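Speaker notes, small kitchens talk, August 2022

Okay, so start with the hello, thank the Gerix people for the room, check that the back row can hear me. Don't tell the parking story. It ran long last time and it isn't even a good story.

Opening: ask who in the room owns a pot that has lost its lid. Wait for the hands. Then ask who owns a lid that has lost its pot. More hands, always, and I have no idea how the math works on that. Let people laugh and look at each other for a second.

Then into why I care. My first kitchen in the Vavano building had 2 shelves and a drawer that stuck, and I was cooking real dinners in there every night. I had a skillet balanced on the toaster. I had lids behind the faucet! Everything I'm going to say today came out of that kitchen or out of the one after it, which was bigger and somehow worse.

First chunk is the stack. People stack by size because it looks right in a cabinet. I say stack by how often you grab it. If the little saucepan is your oatmeal pan and you use it every morning, it goes on top or out front, even if it makes the pile look silly. (Pause here, somebody always wants to argue about cast iron. Tell them we'll get to cast iron. We will not have time for cast iron.)

Second chunk, the lids. Slow down for this part, it's the one people write down. A lid is an awkward thing. It's round, it slides, it has a knob sticking up in the middle so nothing sits flat on it, and the glass ones make you nervous every time they clink.
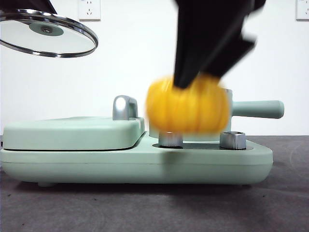
Glass lid up in the left corner, pot at the back with the long handle. 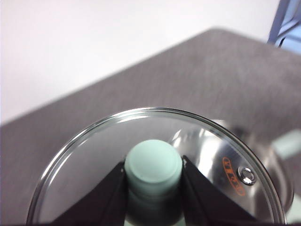
So, knobs. I have gone on record as a knob person. A short round knob you can get your fingers on both sides of beats a fancy arched handle, in my opinion, and it takes up less height in a rack. Check the screw underneath once in a while. Mine at home worked itself loose and I spent a whole winter picking that lid up very, very carefully when all it needed was a screwdriver and ten seconds.

Glass or metal? I go back and forth. Glass lets you peek at the rice without letting the steam out, and I am a peeker. Metal you can toss in a drawer and forget. If you have one good glass lid that fits two pans, keep it and let go of the rest. Say the line about the Prondier rack here: I paid for the big one, it holds 6 lids, and I did not need to own that many lids to begin with.

Ask for a show of hands on where lids live right now. Drawer, cabinet door, on the pots, "somewhere." Somewhere usually wins.

Third chunk is handles. Long handles eat cabinets. Turn them all the same direction, toward the hinge side, and you'd be amazed what fits. I did this at my sister's place with the Inthanon set she got when she moved and we got a whole shelf back, which she filled with mugs by dinnertime. Mention mugs are a separate talk.

If there's time, the stuff that isn't kitchen stuff. Toys, decorations, batteries, the tape measure. I'm pretty relaxed about it. Give it one basket and empty the basket when it gets full. If time is short skip straight to the homework.

Homework: tonight, take every lid out and put it on the pot it goes with. Whatever's left over goes in a bag by the door. Leave the bag there a week. If you haven't gone digging in it, donate it.

Questions. Repeat each one into the mic, I forgot last time. Handouts are on the chair by the door, and the sign-up sheet needs to come back to me before people leave.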